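Sorting out the old computer parts

I've had a box of old computer bits under the desk since we moved, and in July I finally sat down to go through it. Two motherboards, a Dell desktop with its side off, some memory, and a handful of processors in a sandwich bag. The bag was a bad idea and I don't recommend it.

The aim was to end up with one working machine for the spare room and one tidy place to keep the rest. I had set aside an afternoon. It took that and most of the evening.

I began with the bare board. It came out of a Bidolent tower I bought second-hand years ago for 200 quid, which was too much even then. I gave it a going over with a soft brush, mostly in the memory slots and along the long blue slot, where fluff collects and then packs down hard. The brush I use is a Hrubý one meant for model railways. Any soft brush will do so long as it isn't shedding.

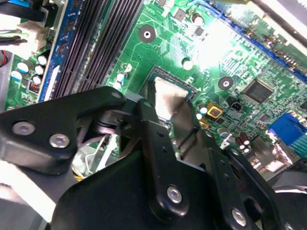

The green board, with the processor area in the middle and the black memory slots up to the left.

I looked over the capacitors while I was there. If the tops have bulged, the board goes to the recycling centre and I stop spending time on it. I couldn't find anything wrong with these, so it went back in its bag with a label on.

The Dell was the one I wanted to get going. I unplugged it, held the power button in for a bit and then worked with it lying on its side. There isn't much room in there. The cables want to sit exactly where your hand needs to be, and I've scraped my knuckles on that drive cage more than once.

The socket is the usual sort with a lever and a metal plate. Lever up, plate up, and then you can get at the processor. Hold it by the edges and don't touch the pads underneath. Never drop one into the socket from a height either, as bent pins in there are a miserable job to straighten.

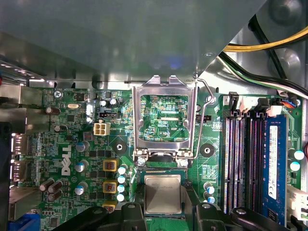 Inside the Dell with the socket open and the processor just below it.

For the spares I have a 3D-printed panel in light grey. The file is called Mimetti and I had it printed by Vusivwood, a small print shop that charged me 14 pounds and had it ready the next morning. It has a shallow frame for a processor and a raised slot for a memory module, and another holder that I haven't found a use for yet. The edges are sloped so things find their own way in.

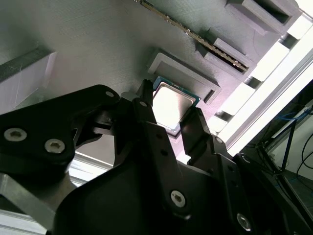 A processor by its frame on the grey panel, with the memory in its slot further up.

I'm happy with it, although I'd like a lid. Dust is going to be a nuisance otherwise. I may ask for a second panel with more processor frames and no memory slot, then the sandwich bag can go in the bin.

Still to do: order thermal paste, find the screws for the Dell's side panel, and take the dead hard drives to the tip.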